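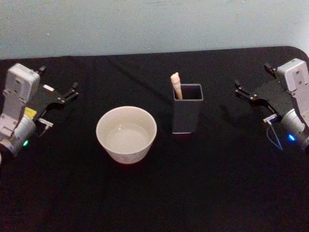 A black cloth, a white bowl and a place for small things

May 20, 2026
By the author of the blog

Since April I try to keep less on my table. I started with 27 small items, most of them pens which did not write any more, and I was a little ashamed when I put them all in one line.

Now there are two things which may stay. The first is the round white bowl. It has a pale pattern low on the outside, so faint that my guests do not notice it. I bought it in a second-hand shop in Wesgate and I use it for keys, or for nothing. I like it best when it is empty, because then the light makes a soft shine inside.

The second is the dark grey square holder. It is tall and quite narrow, with a lighter line along the rim. I think it was made for pens, but one cream-coloured stick is enough for it. When I put in more, it looks again like my old table.

The black cloth was the difficult part. I looked at one from Orkeck, but it was too shiny for me, so I took a matt one. It shows every crease – I have ironed it 3 times and there is still a fold going across. Dust is also easy to see on black. I shake the cloth outside in the morning and put the bowl back on the left.

Next I want to do the shelf in the hall, where the old newspapers are.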